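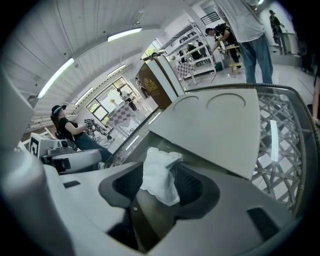

Girnard College of Education: Assistant Lecturer in Primary Teacher Training

Applications are invited for the post of Assistant Lecturer at the Zoranmont campus of Girnard College of Education. The post is full time and is offered for a fixed term of 2 years, starting in March.

The person appointed will teach on the first-year certificate course, mark written work and visit trainees during their school placements. The College has 395 trainees, of whom 100 are based at Zoranmont. Teaching groups are kept to a maximum of 15.

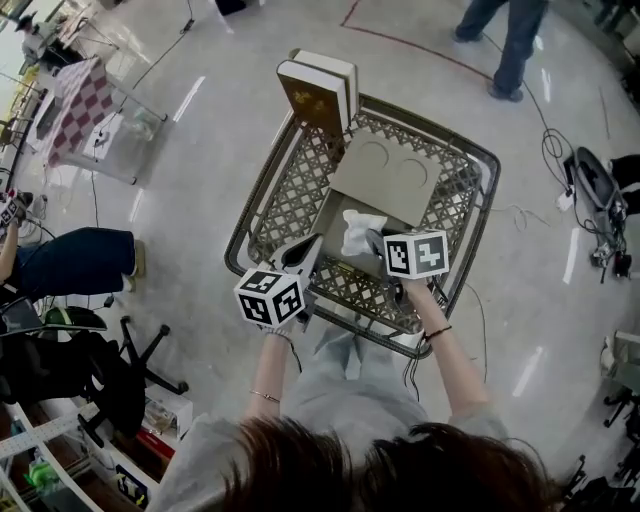 Two hand-held grippers and a shopping basket

Applicants must hold a recognised teaching qualification and a degree in education or a school subject. Experience of teaching in a primary school is required. Experience of mentoring new teachers will be an advantage. Applicants who expect to complete a higher degree before the start date should state this clearly on the form.

Travel to placement schools in the Skestberg district forms part of the duties. Travel costs are repaid at the College's standard rate on production of receipts.
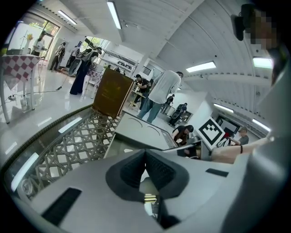
Leave is taken outside teaching weeks, except by prior agreement with the Head of Department. Shared office space is provided in the Delacroix Building, together with full borrowing rights at the College library.

Application forms may be collected from the Staff Office or requested by post. Completed forms, with copies of certificates and the names of two referees, must reach the Staff Office by November 4, 2020. Forms received after this date will not be considered. Shortlisted applicants will be asked to teach a short sample lesson and attend an interview.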